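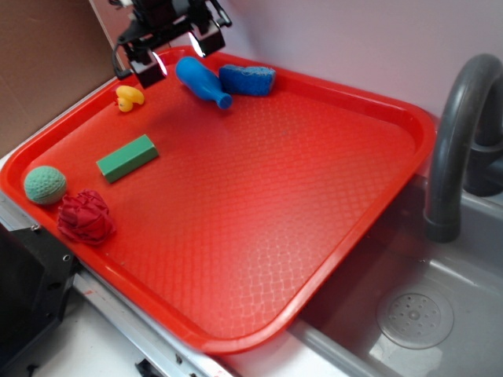 Equipment Plan Gallery: Benchtop Manipulation

Edwards Building, Instrumentation and Automation Office
Posted Oct 20, 2025

The Automation Office maintains this gallery for departments preparing equipment requests for the coming budget year. It is intended to be read with the Loltodard planning worksheet, which carries the full list of approved items and the forms for requesting them. Questions on the worksheet should go to Wyn Rees. Questions on the workstations themselves should go to Aled Mostyn.

Sink-side station, tray work

Gripper open over the red-orange tray, between the rubber duck and the blue bottle. The sponge, green block, textured ball and red cloth share the same tray, which extends over the sink basin.

Tray and object set

Departments often budget for the arm and gripper and leave the work surface to be found later. The office asks that trays be entered as a separate line. A tray for this kind of station should have a raised rim and a textured floor, and it should be long enough to bridge from counter to basin. The Skona tray is the one currently approved, and spares should be ordered with the first purchase. Delivery of single trays has been slow this year.

A mixed object set is priced at $292. Soft and absorbent items wear out sooner than hard ones and may be charged to consumables; blocks, balls and bottles may not. Requesters who already hold suitable objects may list them on page two of the worksheet and omit the set altogether.

Gripper and cabling

The two-finger gripper remains the standard choice for benchtop requests. Replacement fingertips are held centrally by Hywel Pugh and need not be budgeted by departments. Cables are another matter. Any station placed beside a sink requires a cable of the longer length, a strain relief and a cover rated for splashes, and the three together add $1,030 to the Skornier quotation. This amount was missing from several requests last year and had to be found from departmental reserves. The office will return requests that omit it.

Mounts, clips and small hardware

Mounts should be requested by hole pattern and counter thickness. The supplier will not accept a return once a mount has been fitted, and Dirk Brouwer has asked that counter measurements be taken in the room where the station will stand and not from building drawings. The drawings for the Edwards Building predate the present counters. Clips, screws and adhesive strips are issued from the stockroom without charge.

Sinks and plumbing

A sink station may use an existing basin and faucet where both are sound. Departments should not include plumbing work in an equipment request. A separate facilities order is needed, and Berwyn Rowlands can advise on the account code. Please note that the facilities order must be approved before the arm is delivered - storage for crated equipment is limited, and the loading area cannot hold it for more than 17 days.

If water is to be used during the work, state so on the form. The electrical review differs for wet and dry stations, and a station approved as dry may not be changed afterward without a second review.

Background panels

Plain panels behind the tray may be cut from whatever board is on hand. Cardboard is acceptable for trial periods. Departments planning a permanent station should request a washable panel, listed on the worksheet under fittings.

Service coverage

Each station request should include service coverage for 3 years. Shorter terms are offered by the supplier, but the office has found them difficult to renew at the same rate. Coverage extends to the arm and gripper only. Trays, mounts and cables are excluded, and accidental water damage is excluded in all cases.

Submitting a request

Completed worksheets are accepted through the first week of December. One worksheet is required for each station, including those to be placed in the same room. Attach the supplier quotation, the counter measurements and a photograph of the intended location. Requests for shared stations must be signed by every department that will use them, with the share of cost borne by each entered in the last column.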